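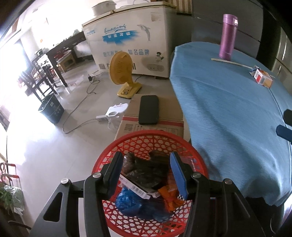
Clokenon Home Help > Cleaning and Sorting > Waste and recycling

What do you do with all the plastic bags and wrap that pile up?

Posted by mudroom_mess
49 views this week

Hi all, first post here so go easy on me. I've got a round red plastic basket that lives on the floor, and it's where every bag and wrapper in our place ends up. Black bags, blue bags, an orange one from who knows where, the netting off the oranges and onions, clear wrap, those skinny strips with the barcode on them. It all gets scrunched up and chucked in, and when the basket's full I push it down with my foot and keep going (I know, I know).

We moved into a unit in the Boateng building in September and we're still half living out of boxes, so the basket has been collecting moving junk on top of the usual grocery stuff. On Thursday I tipped the whole lot out to sort it properly and got stuck straight away. Is the netting recyclable? Does the clear wrap go with the soft plastics? Do I have to peel the labels off everything? I've always thought it was all "soft plastic" but my sister-in-law reckons half of it is rubbish and I'm kidding myself.

The other thing is the basket itself. It's an openwork one with hexagonal holes all over the sides and the bottom, and little bits keep getting caught in the holes. Should I line it? Use something else? I like the colour and it was cheap, so I'd rather keep it if I can.

We've got a council kerbside bin (hard plastics, paper, cardboard, cans) and a soft plastics drop-off at the Zullis shop on the corner, although that one is often full by the weekend. Any tips welcome!

pegsandpatience
Member, 680 posts

Welcome! Your basket sounds a lot like mine did before I got fed up with it. I've been sorting ours for a few years now, so here's how I go about it, but do check the sign on your own drop-off because they really do vary from one place to the next.

First up, stop scrunching! I know it's satisfying, but a scrunched bag traps crumbs and receipts and whatever else was in it, and then you have to unscrunch the lot later anyway. I smooth each bag flat on the bench, give it a shake over the sink, fold it in thirds longways and then roll it up. Takes a few seconds once you've got the rhythm. A rolled bag takes up next to no room and you can see at a glance what colour and size it is when you want one.

Then I make piles:

Bags good enough to use again. Any with handles and no holes. These don't go anywhere near recycling at my place, they go in the drawer and come out again for bin liners, wet swimmers, muddy shoes and so on.

Bags that have had it. Torn, stretchy, handles gone. If they're clean and dry they go in the soft plastics bag by the door.

Clear wrap. This is the tricky one. The crinkly outer wrap off toilet paper and the like is fine at ours. Cling wrap off food isn't, it goes in the rubbish. If your clear stuff came off moving boxes or new appliances it's probably the first kind, but have a read of the sign.

Netting. Your sister-in-law wins this round, sorry. Our drop-off won't take it and neither will the kerbside bin, it tangles in the machinery. I snip it up before I bin it so there are no loops left for a bird or a possum to get caught in. Or you can bunch a bit up and tie it in the middle for scrubbing pots — it's surprisingly good on baked-on porridge.

Labels and strips. I cut off anything papery or stiff. For a sticker in the corner of a bag I just take the corner off with scissors. I used to sit there picking at them with my fingernails like a goose and it took all evening.

As for the holes in the basket, I like a basket with holes! Anything a bit damp gets some air and doesn't go whiffy. If the small bits bother you, keep a jar or an old ice cream tub next to it for the little stuff (bread tags, twist ties, strips, corners) and only put the full-sized bags in the basket. When it needs a clean, take it outside and go at it with the hose and an old dish brush, working from the outside in so the bits get pushed back out the way they came.

Oh, and go to the drop-off early in the week if you can. Ours is overflowing by Friday as well and it drives me batty.

Areck_flat6
New member, 15 posts

just put it all in one big bag and take it when its full? you're overthinking it imo. we keep ours under the stairs. also flatten your moving boxes if you havent, thats where most of our space went

halfabagofspuds
Member, 3,903 posts

Agree with nearly everything pegsandpatience said. Two things I'd add.

Be careful with the dark and brightly coloured bags if they feel papery or a bit tacky, as they might be compostable ones. They look so similar! Have a look near the seam or the bottom for any wording. Compostable ones mustn't go in with the soft plastics. I keep a separate roll of those for the kitchen caddy and I still muddle them up every so often.

And please don't leave a full basket of bags on the floor if you've got little ones or a cat. We had a cat who would lick any plastic bag she could find, and then we'd all hear about it at four in the morning. I moved ours up onto a hook inside the laundry cupboard. An openwork basket is great for that, you just loop a bit of cord through a couple of the holes and hang it up.

I don't line mine. A liner in a basket of bags is one more bag to deal with.

Reply from mudroom_mess

Oh this is great, thank you! I had no idea about the compostable ones, I'm going to go and squint at the seams tonight. Netting is in the rubbish, all snipped up, and yes I've told my sister-in-law she was right, which hurt. Going to try the folding in thirds and the tub for the little bits. No cat here but the hook is a good idea, I'll have to see if the landlord minds me putting one up.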